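**Gripper comparison: knob task, second round**

The last issue covered the pick-and-place results for the two candidate grippers, the Jullex parallel jaw and the Ornow two-finger. This round moved to the knob task, in simulation only. Hardware runs are planned for July, once the Prinent controller has been through its acceptance checks.

The task is simple to state. A hinged unit stands open on a wooden table. A flat bar comes off the side of it, and a round knob hangs from the end of the bar on a short stem. The gripper has to approach the knob with the fingers open, close on it, and hold it while the wrist moves through a short arc. A trial counts as a pass if the knob stays between the fingers for the whole arc and the contact force stays under the limit set in the config file.

We picked the knob because it is a poor shape for both grippers. A sphere gives a flat jaw very little contact area, and a small error in approach height turns into a sideways push. The pick-and-place set used boxes and did not show this at all. Both grippers looked nearly the same on boxes.

**Setup**

Each gripper got 800 trials with the table position and unit angle varied between runs. The arm model, the motion planner and the controller gains were the same for both. The only changes were the gripper model, the finger friction value and the tool offset. Anyone repeating the test should check the tool offset first. Our first batch for the Jullex used the Ornow offset, and all of those runs had to be thrown out and repeated. The numbers below are from the repeat batch.

The wrist camera is modeled with a fisheye lens for both grippers. We tried a standard lens early on and dropped it. With the narrow view, the planner lost the unit during the last part of the approach and had to work from its previous estimate. The fisheye keeps the table edge and the unit in view together with the fingers, at the cost of strong bending toward the rim. The calibration step handles most of that bending. It is weakest at the outer edge of the image circle, so we mask a thin ring there before running the pose estimate.

**Results**

The Jullex failed 111 trials. Most of these were slips during the wrist arc, with the knob working its way out past the ends of the jaws. Closing harder reduced the slips but pushed more trials over the force limit, so there is not much room to tune it that way. A curved jaw insert would probably help, and we have a rough model of one, but it has not been tested.

The Ornow had fewer slips. Its fingers are jointed and settle around the knob after first contact, which makes it less sensitive to approach height. Its weak point is the approach itself. The fingers are longer, and at steep unit angles one of them can touch the bar before the knob is between the tips. The planner treats this as a collision and backs off, and after 3 retries the trial is marked as failed. We are not quoting a final count for the Ornow until the retry logic is fixed - at present it also counts some clean approaches as retries.

Shadows were the other problem. With the light placed to one side, a large shadow with stepped edges falls over the tabletop, and the edge detector picks up those steps as real edges. Raising the shadow map resolution smoothed them out but slowed rendering more than we wanted for a full batch. For now the detector ignores anything flat on the table plane. This works for the knob, which hangs clear of the wood, but it will not work for the low-profile parts planned for later rounds.

**Next steps**

- Fix the retry counter and rerun the full Ornow batch.
- Model the curved insert for the Jullex and run a short batch at the current force limit.
- Move the light and compare pose error with the shadow off the unit.
- Port the approach routine to the Prinent controller and check timing against the Son unit used so far.

Config files for both grippers are in the shared folder under the round number. Please do not edit the tool offsets in place - copy the file and rename it.
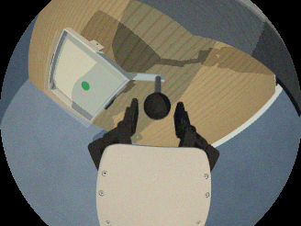 *Simulated wrist camera view, fingers open on either side of the knob.*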